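Vinegar is my favourite thing in the whole laundry, and I'll happily bore anyone on the subject! Half a cup in the softener drawer does wonders for tired towels (skip it on anything with a lot of elastic), and they come off the line fluffy and smelling of nothing at all.

For printed cottons and tablecloths, turn them inside out or fold them print side in, wash at 30 and hang them in the shade. The colours stay lovely for years.
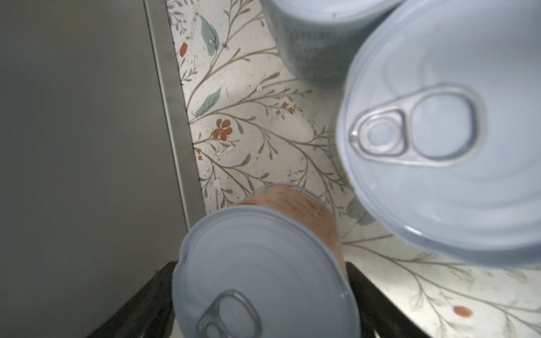
Gerasimos Karagiannis wrote in that he soaks his in cold salty water before the first wash, a handful of salt to the bucket, and swears by it for dark blues.

Tea stains? Cold water straight away, then a dab of dish soap, and leave it for 90 minutes before it goes in with the rest. Never the dryer until the mark has gone!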